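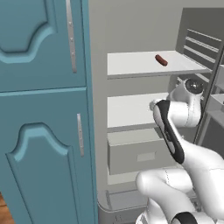

Vitalii Derkach wrote in to say that his leftovers were freezing on the top shelf while the milk at the other end of the same fridge went sour two days early, and he wanted to know if the thermostat was broken. It might be, but check the easy things first.

Put a glass of water on the middle shelf with a fridge thermometer standing in it. Leave it overnight and read it before anyone opens the door in the morning. You want a reading between 37 and 40 degrees. If it's higher, turn the dial one step colder and wait a full day before you read it again.

Next, find the air vent. On many models it's at the back near the top, and a tall carton pushed against it will freeze while everything below stays too warm. Keep a couple of inches clear.

Where things go:

Milk and cream – on a shelf toward the back, not in the door.
Raw meat – lowest shelf, on a plate with a rim.
Leftovers – at eye level, in shallow containers. Eat them within 4 days.
Condiments, pickles, jam – in the door.
Greens – in the drawer with a dry paper towel, changed when it gets damp.

Don't leave a big pot of soup on the stove until bedtime. Split it into small containers and get it into the fridge within 2 hours.

Door seals are worth a look every six months. Close the door on a slip of paper and pull. If it slides out with no drag, wash the gasket with warm water and dish soap, dry it and try again. Do the hinge side too. A gasket that's cracked or stiff needs replacing.

For smells, wipe the shelves with a tablespoon of baking soda in a quart of warm water. Take the drawers out and wash them in the sink, but let glass shelves come up to room temperature before they touch hot water.

Vacuum the coils in November, before the holiday cooking starts. Unplug the fridge first.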